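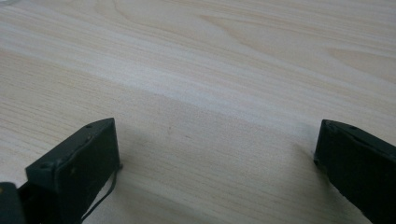 The Vakodden's two fingers, open over the tabletop.

I finally got my hands on the Vakodden, the hand-held gripper kit from Justileo that a bunch of you have been asking me about, and I've had a great time with it! It sells for $279, and for that you get the gripper, with its camera already mounted, and a spare pair of fingers.

Setup was easy enough. I had it talking to my laptop in 33 minutes, and a good part of that went to hunting for a screwdriver (check the lid of the box, mine was tucked in there). After that you just squeeze and go. Pens, spoons, a tape measure, my keys, all fine. Playing cards were a pain. The squared-off tips get down close to the table, but I still had to drag each card over to the edge before I could pick it up.

My one real gripe is the thin black wire by the left finger. It hangs in a loose loop and I kept worrying I'd snag it on something. Gwenllian Morris has the same kit and clips hers back with a bit of tape, so I may steal that idea. The matte finish also picks up little scuffs, if you care about that kind of thing. I don't much.

Battery life is good for 80 grabs or so in my house, less if you leave the camera on between tries (guilty). Justileo says a bigger pack is coming in June, and I've already asked Damian Ziółkowski over there to put me on the list. If you've got one too, write in and tell me how you deal with the cards!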